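Objet : Re: [laine-et-feutre] Feutrer un tricot en machine, par où commencer ?

Bonjour à toutes et à tous,

Quel plaisir de voir ce sujet revenir sur la liste ! Je feutre mes tricots en machine depuis des années et je ne m'en lasse pas, alors je réponds longuement, pardonnez-moi d'avance.

Le 5 septembre 2024, Maëlys a écrit :
> J'ai terminé mon premier sac en pure laine, le modèle Skulard avec
> le fond rond. Il est immense et tout mou, on dirait une méduse.
> La fiche dit seulement « feutrer à 60 degrés jusqu'à la taille
> voulue ». Mais comment je sais où j'en suis si la porte est
> verrouillée ? Et est-ce que je dois faire un échantillon ? J'avoue
> que je n'en ai pas fait...
> J'ai aussi une pelote de Flancombe bleue pour les anses, mais
> l'étiquette dit « superwash ». C'est grave ?

Commençons par la méduse : c'est très bon signe ! Un sac à feutrer doit sortir des aiguilles démesuré, avec des mailles lâches entre lesquelles on voit le jour. Si le tien avait déjà l'air d'un sac, il finirait en porte-monnaie. 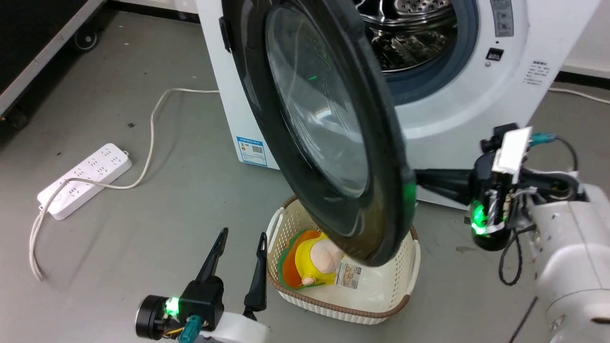

Kwaku Abugri
modérateur de la liste, atelier Hornis

Pour l'échantillon, oui, mille fois oui, et il n'est pas trop tard s'il te reste de la laine. Monte un carré assez grand (trente mailles, c'est bien), mesure-le dans les deux sens, note tout, puis passe-le en machine. Tu verras qu'il rétrécit davantage en hauteur qu'en largeur. C'est normal, le jersey fait toujours ça, et c'est pour cette raison que les modèles paraissent si étrangement allongés avant lavage.

La Flancombe bleue, malheureusement, ne feutrera pas. « Superwash » veut dire que la fibre a été traitée pour que ses écailles ne s'accrochent plus entre elles. Tes anses resteraient longues et souples sous un sac devenu raide. Garde-la pour des chaussettes, elle est magnifique en chaussettes ! Pour les anses, reprends la même laine que le corps, même d'un autre bain, la différence s'estompe beaucoup au feutrage. Attention aussi aux blancs très blancs : certains écrus blanchis feutrent mal, il faut tester.

Quant à la porte verrouillée, avec un hublot on ne peut pas aller tâter l'ouvrage toutes les cinq minutes comme dans une machine à chargement par le dessus. Ma méthode : un premier cycle court à 40 degrés, je sors, je mesure, et je relance si besoin. On peut toujours feutrer davantage, on ne revient jamais en arrière. Mets le sac dans une taie d'oreiller fermée (les peluches sont redoutables pour le filtre) et ajoute un vieux jean pour le frottement. Pas de serviette éponge, sauf si tu rêves d'un sac à poils roses — je parle d'expérience.

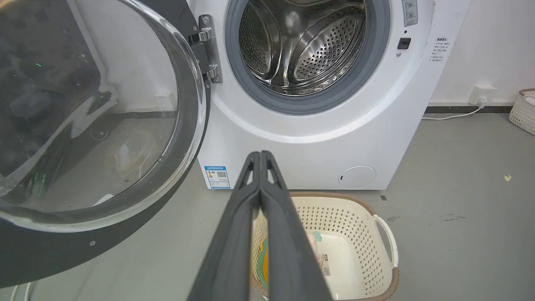

Fiche « Feutrage en machine », dernière modification : janvier, par K. A.

Côté lessive, très peu, une cuillère à café de savon doux. Trop de mousse amortit les chocs et la laine glisse au lieu de s'emmêler. Essorage léger, sinon tu risques des plis qui se fixent dans le feutre et qu'on n'enlève plus.

Et ensuite vient le moment que je préfère : la mise en forme ! Le sac sort chaud, épais, un peu tordu, et il faut y aller franchement. Tire sur les bords, enfonce les poings dans le fond, glisse une casserole ou une boîte à gâteaux à l'intérieur dans un sac plastique. Laisse sécher loin du radiateur, en retournant de temps en temps. Compte plusieurs jours pour le fond.

Dernière chose, pour celles et ceux qui cherchent de la laine : Steyn a remis en vente son écheveau rustique gris mouton, celui qui gratte un peu et sent encore la bergerie. Il feutre merveilleusement. J'en ai fait 7 paires de chaussons l'hiver passé et pas une n'a bougé.

Maëlys, envoie-nous les mesures avant et après, je les ajouterai à la fiche. Et si le fond gondole, écris-moi avant de prendre les ciseaux !

Bien feutreusement,
Kwaku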